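Pliage automatisé à l'atelier : que deviennent les plieurs ?
Publié le 14 octobre 2020 par Debashish Khan

Chez Flornness, deux bras bleus plient maintenant des T-shirts sur une table. Nous sommes 11 au pliage. Vos postes ont changé ?

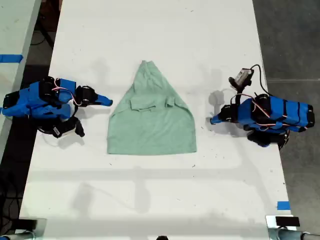

Rachid El Ouafi
Chez nous personne n'est parti, mais le travail a changé — on étale, on contrôle, on reprend les cols ratés. Demandez par écrit qui répond des rebuts. Chez Skotar c'était resté flou et ça retombait sur l'équipe.

Ona Org
Pareil. La prime au rendement a sauté, à vérifier avant de signer.

Jaxon Doucette
Ça dépend des boîtes.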